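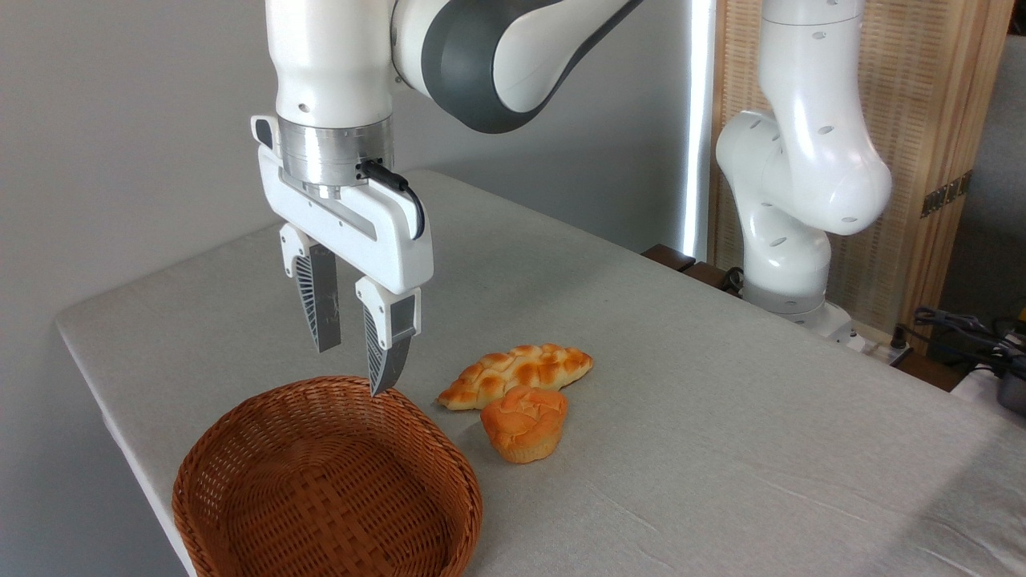
Round wicker basket, braided roll, domed bun. Grey cloth underneath.

Adura
Posted 10/9/23
Basket is a Vastudden, unlined. I want to keep bread in it on the bench, one roll and one bun at a time. Does a tight weave need a liner? Crumbs are my main concern.

prakik_500
Line it. Glaze flakes lodge in the crossings of the base and you won't get them out with a cloth. Cotton, washed weekly, cut 3 cm over the rim.

Ibrahim
Disagree. A liner holds moisture against the bottom crust. I ran mine bare all through August, tipped it out and used a dry pastry brush every second day. No residue worth mentioning.

prakik_500
Depends on the crust. Plain crust, fine. Glazed is tacky for the first couple of hours and will pick up fibre from the cane. 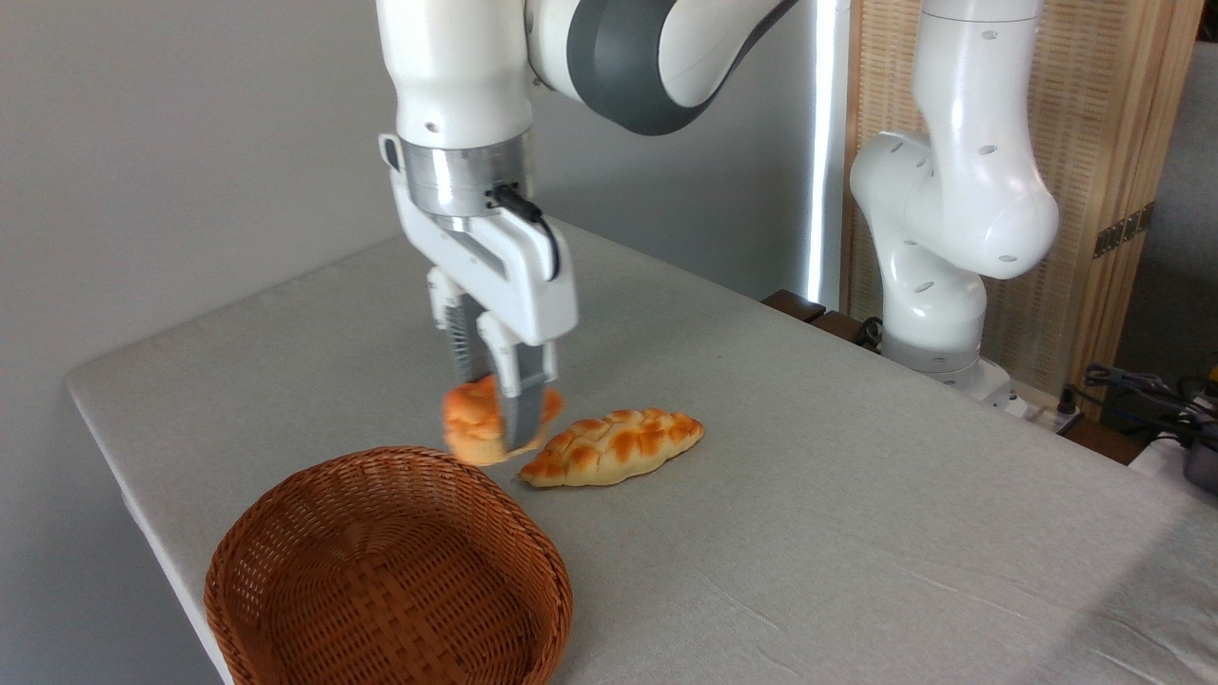 Adura
Both of mine are glazed, so noted. Other question is loading order. The braided one is the longer of the two and I'd sooner not have it leaning on the bun.

Ibrahim
Long one first, flat on the base, bun beside it. If it won't lie flat the basket is too small. Weight isn't a factor, you'd be at around 600 g all up.

prakik_500
Bun first for me. It has the softer base and should sit on the flat part. The braid can tolerate resting on the wall.

Ibrahim
It'll bend overnight.

Adura
Will try it bare, braid first, and measure the sag.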